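White cup on a white table: keep recording, or change the setup first?
Posted in Robot Learning / Data Collection

tealbracket
We are recording demonstrations for a pouring task on a Lomberg arm, driven by hand with a leader arm. The plan is 1000 episodes and we have 900 left to go. There are two camera streams, wrist and fixed. The policy trained on the first batch reaches for the cup well enough from the left but closes short when it comes straight in. I suspect it has trouble finding the rim, because paper, tabletop and wall are all close to the same shade. An approach from the wrist stream:
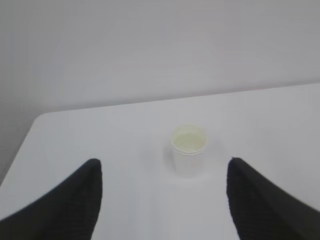 Should I swap the cup for a colored one and start over, or carry on and hope more data fixes it?

Aasen_bench
Carry on, but don't just do more of the same. We had the same trouble with white bowls, and what helped was varying the start pose of the arm and the height of the wrist before the approach. If the real job uses white cups, a red one only teaches it red cups. Do check that your exposure is locked on both streams. Ours was on auto, and the brightness jumped whenever the fingers got close to the table.

mosslane
just use a colored mat, 5 minute job

gavard_user12
I would put a mat under part of the set and leave the rest bare. A mat on everything has the same problem as a red cup. Also look at the fixed stream before you blame the wrist one. I set up pouring sessions for the Arkholm project, and we save a still of the layout between episodes so we can compare placements later.
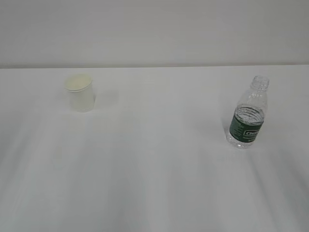 Placement matters more than color in my experience. People put things back in the same spot without thinking, and then the policy learns the spot. With the cup on the left near the wall and the bottle on the right and a bit forward, the arm gets one kind of reach. Swap the sides for a third of your episodes, and bring the cup toward the front in others. A bottle with a dark green label is easy to pick out against all that white, so I'd expect the cup to be your weak point, and I would give it most of the variation. Record 12 episodes per layout, then move things. Hold back 3 layouts for testing and don't train on them -- otherwise you can't tell whether the short grasps have gone away.

tealbracket
Thanks. Exposure was on auto on the wrist camera. I'll lock it and redo the layout list before recording any more.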